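Inicio Cocina Limpieza Taller Botiquín Contacto

Trucos de casa > Orden > Armarios y cajones

Imprimir esta página | Enviar por correo

Poner en orden el botiquín (y de paso el armario del baño)

Lo escribo deprisa, que tengo la cena en el fuego. Me lo habéis pedido varias veces desde lo de los cajones de la cocina. Va sin mucho orden, perdonad.

Primero: sacarlo todo. Todo. Encima de una toalla vieja, en la mesa o en la encimera. Nada de ir mirando caja por caja dentro del armario, así no se acaba nunca y al final dejas la mitad.

Fechas de caducidad. Con buena luz, y gafas si hacen falta. Las pomadas llevan la fecha grabada en el pliegue del tubo, la parte aplastada, y cuesta verla. Truco: pasar un lápiz blando por encima y limpiar con el dedo, el grabado se queda marcado. Con los blísters igual, la fecha suele ir en el borde, justo en la esquina que uno recorta. Así que no recortar los blísters. Y no tirar la caja ni el prospecto, se dobla y se deja dentro.

Lo caducado, al punto de recogida de la farmacia. Ni al váter ni al fregadero ni a la basura normal. Una bolsa colgada detrás de la puerta y cuando vayas a comprar algo la llevas.

Los colirios aparte. Una vez abiertos duran poco, lo pone en el prospecto, normalmente unas semanas. Escribir la fecha de apertura con rotulador permanente en el frasco. Lo mismo con los jarabes y con el suero en bote grande (mejor monodosis, por cierto).

Dónde guardarlo. En el baño no, aunque lo haga todo el mundo. Vapor, calor, puertas que no cierran. Y encima del horno tampoco. En casa está en la balda alta del armario del pasillo, seco, oscuro y lejos de los niños. Si tenéis críos pequeños, alto Y con cierre, que se suben a una silla en lo que tardas en abrir la puerta.

Dos cosas distintas, ojo: medicinas por un lado y curas por otro. Yo lo tuve junto muchos años y era un lío, buscabas una tirita y se caían tres cajas de antiácido. Ahora las medicinas van en una caja con tapa de las de Gudeta, la mediana, y las curas en un botiquín pequeño que se coge con una mano y te lo llevas a donde esté el herido.

Qué meto en el de curas:

- tiritas de varios tamaños, más de las que crees
- gasas estériles en sobre individual
- una venda elástica y dos de gasa
- esparadrapo de papel (el otro arranca la piel)
- antiséptico de los que no escuecen
- suero monodosis, 6 ampollas
- tijeras de punta redonda – que no salgan nunca de ahí
- pinzas de punta fina para astillas
- guantes desechables
- termómetro, con la pila comprobada

Nada de algodón directamente en la herida, deja pelusa. Gasa siempre.

Las tijeras son el problema de todas las casas. Se van a la cocina y no vuelven. Les puse un trozo de cinta aislante roja en el mango y ya todos saben de dónde son. Mano de santo.

La lista pegada por dentro de la tapa o en la puerta del armario, con celo ancho para que no se moje. Cuando se gasta algo se marca con lápiz y a la compra. Abajo del todo, el teléfono de emergencias y el del centro de salud, en grande, que con los nervios no se ve nada. También alergias de cada uno, si las hay.

Las cajas. He probado varias. Las de cartón forrado son muy monas pero cogen humedad y a los pocos meses huelen. Las de lata se oxidan por la bisagra. Plástico, lavable y que cierre bien, y a otra cosa. En Skurnosham las tienen sueltas, la última me costó 19 con cierre y todo, y sigue perfecta. Transparentes para las medicinas si no les da la luz, para las curas me da igual mientras todos sepan cuál es.

Limpieza de la caja: vaciar, agua tibia y una gota de lavavajillas, aclarar, y secar MUY bien las esquinas y las bisagras con papel. Un bastoncillo para los huecos. Si ha quedado pegote de esparadrapo viejo, aceite de oliva en un trapo, cinco minutos, y luego jabón otra vez. No usar estropajo verde, raya el plástico y después se agarra la suciedad. Si se derramó yodo y ha quedado mancha, alcohol con un trapito, aunque del todo no sale siempre.

Dejarla abierta al aire un buen rato antes de volver a llenarla. Toda la tarde si puedes.

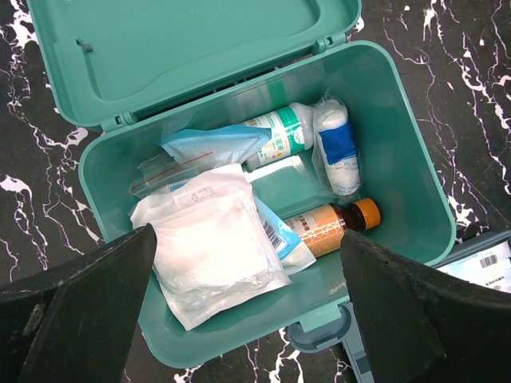 Al volver a meter las cosas, lo más usado arriba. Tiritas, gasas y antiséptico a la vista. Vendas al fondo, de pie y no tumbadas, caben más. Los sobres pequeños dentro de una bolsita con cierre porque si no acaban todos arrugados y una gasa con el sobre roto ya no es esteril, para limpiar cristales y poco más. Botes de líquido siempre derechos y el tapón apretado, y si hay duda, dentro de otra bolsa.

No llenarlo a tope. Si hay que empujar para cerrar, sobra algo.

Para el coche, otro aparte, más corto: gasas, venda, guantes, tiritas, tijeras. Sin pomadas ni pastillas, en verano ahí dentro se cuece todo. Revisarlo tambien, que se olvida. Para excursiones uso un neceser viejo de Cerklow de cremallera y va de maravilla.

Cuándo repasar: yo en febrero, y otra vez al volver de vacaciones. Lo apunto en el calendario de la cocina y tardo un cuarto de hora. La primera vez tardé una mañana entera, eso sí, y saqué un jarabe de la mudanza anterior.

Y ya que está el armario vacío: pasar un paño con vinagre rebajado por las baldas, mitad y mitad, dejar secar. El vinagre no se usa sobre mármol ni piedra, que se come el brillo, así que cuidado con lo que gotea si tenéis la encimera de eso. Ahí jabón neutro y punto. En las baldas pongo papel antideslizante de Briltuvness, se corta con tijera normal (no con las del botiquín!) y se lava en el fregadero.

Los cepillos de repuesto, muestras de crema y demás, a otra balda. El próximo día el cajón de las pilas y los cables, que el mío da vergüenza.

Imprimir esta página | Enviar por correo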